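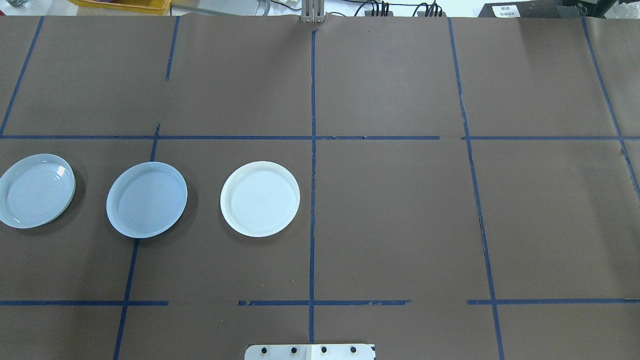
About Prernix

Prernix supplies tableware and serving pieces to restaurants, canteens and small hotels. The company has two sites: a showroom and office in Endale, and a warehouse in Skomier where stock is received, checked and packed.

Company background

Vlasta Dimitriou registered the business after several years in hotel purchasing. The original catalog covered white plates and soup bowls only. Colored glazes were added later, followed by glassware, trays and a replacement service for discontinued lines.

Products

The current range has 80 open-stock items. Open stock means that any piece can be ordered separately, with no requirement to buy a full setting. Our house line, Mustetura, is a glazed stoneware made in one clay body and fired at one temperature, so pieces ordered in different years stack together. Glaze shade can vary slightly between firings. Customers who need a close match should give the batch code stamped on the foot of the plate.

Inspection

Each delivery is sampled before it goes on the shelf. Plates are checked for warp on a flat surface, for pinholes in the glaze and for rough feet. Pieces with cosmetic faults are sold as seconds from the Endale showroom - they are not shipped with regular orders.

Ordering

The minimum trade order is 40 pieces, which may be mixed. Orders over 1,000 pieces are scheduled with the factory and confirmed in writing. Samples are sent on loan for two weeks. Breakage in transit must be reported with the packing slip number.

Recent changes

The Skomier warehouse took over all packing in November 2019. Cartons are now lined with molded paper pulp, and foam inserts have been dropped. The showroom closes for stocktaking during the first week of August. Trade accounts can still place orders by email during that week.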